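Nisthorpe Help Desk
Ticket: snack order short, wrong tray layout, bag tearing at the handles
Opened by: Hanneke Schouten
Category: Pantry and supplies
Status: Closed

Hanneke Schouten, 8:40 am
The snack order for the third-floor pantry came in this morning and I have two problems with it. The order total on the Hendriks slip is 159 pieces. I get 148 when I count what was put out, so we are short 11. Second, the tray doesn't match the layout card on the pantry door. The card says tall items at the back, flat bags in front, boxes on the right. I have not moved anything yet.

Order was placed through Timance on the usual account. Same list as in November, except that the lemon juice replaced the apple juice. Delivery was signed for at the front desk at 7:55 am.

Please tell me if I should report the shortage to Hendriks now or wait until somebody has looked at it. Their cutoff for shortages is noon on the day of delivery.

Tray as of 8:30, with the M&M's canister standing in front of the lemon carton:
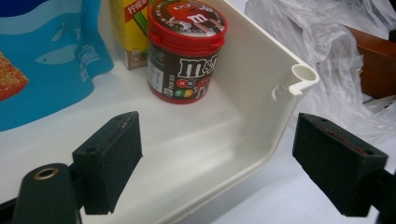
Tâm Khổng, 9:05 am
Don't report it yet. Hendriks splits an order into two bags when it goes over 90 pieces, and the slip only goes in the first one. We had the same thing on the second floor and the "missing" items were in the bottom of the other bag, under the fold. Please check that both bags are fully empty before you call. Also, the tall items being double-parked like that is normal with the new tray. It isn't as deep as the old one.

Hanneke Schouten, 9:20 am
Thanks. I only knew about one bag. Checked with the front desk, and they did have a second one behind the counter. Bringing it up now.

For the layout, if the new tray is not as deep, then the card is wrong and needs to be changed. I measured the tray against the card and there is no way to get two rows of tall items plus a row of flat bags in front of them. The blue snack bag won't go in at all unless it stands on its end, and then it falls over onto the boxes. I left it next to the tray.

Annelies Dijkstra, 9:32 am
I made the card. It was for the old tray. Send me what fits and I'll print a new one.

Hanneke Schouten, 10:10 am
Went through the second bag. What I did, in order:

1. Laid the bag flat on the counter and opened it along the top.
2. Took out the loose packs first and set them to the left.
3. Felt along the bottom seam. There was a fold there with more packs in it, as Tâm said.
4. Checked everything against the slip a second time.

The Oreo box is on the list as a single piece. I had it down as missing on my first count, so that one is cleared. 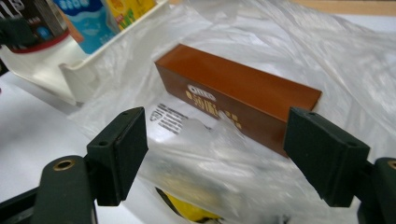

Total after the second bag is 159, which matches the slip. The shortage is closed from my side and I won't be calling Hendriks.

What is left:
- layout card
- handles on the bags

The handles are a new issue. On the second bag one of them tore when I picked it up at the front desk, and the other one had stretched thin. I carried it up from underneath. If these bags are going to be reused for the recycling run they won't hold.

Lieven De Smet, 10:25 am
Which supplier are the bags from? We switched the kitchen liners to Briltik but I don't think Hendriks packs in those.

Hanneke Schouten, 10:31 am
No supplier name that I can find on the bag. I'd call it a Hendriks bag.

Lieven De Smet, 10:48 am
OK, then we can't fix the bags, only how we carry them. What works for us on the ground floor: don't use the handles at all. Pull the loose top of the bag together, twist it a couple of times and hold it by the twist. The weight sits on more plastic that way. Keep drinks cartons to one side or they push through the bottom. For anything heavy use the cart by the elevator.

Hanneke Schouten, 11:15 am
Tried the twist with the second bag, with the cartons back in it. Carried it from the pantry to the elevator and back. It held and I saw no new tears. I'll add it to the delivery notes for the front desk so they stop handing bags over by the handles.

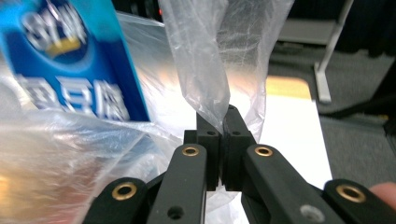

One thing to add to those notes: leave the top open until the count is done. If it gets twisted too early, the packs at the bottom are hard to reach and we end up with the same wrong count as this morning.

For the card, this is what fits the new tray:
Back: canisters and cartons, one in front of the other
Right: boxes, on their long side
Front: small packs only
Large flat bags: on the counter to the left, not in the tray

Annelies Dijkstra, 11:40 am
Got it. New card is printed and on the pantry door. The second-floor one is the same tray so I replaced that card too.

Lotte Timmermans, 1:15 pm
Can the front desk get a line about the second bag as well? I didn't know there was a limit per bag, and I was the one who signed for it.

Hanneke Schouten, 1:30 pm
Added. The note now says to ask the driver for the number of bags before signing and to write it on the slip. Copy is in the pantry binder under Deliveries.

Closing this. Reopen if the next order comes up short after both bags have been checked.

Resolution: No shortage, second bag left at front desk. Layout card replaced on second and third floors. Delivery notes updated.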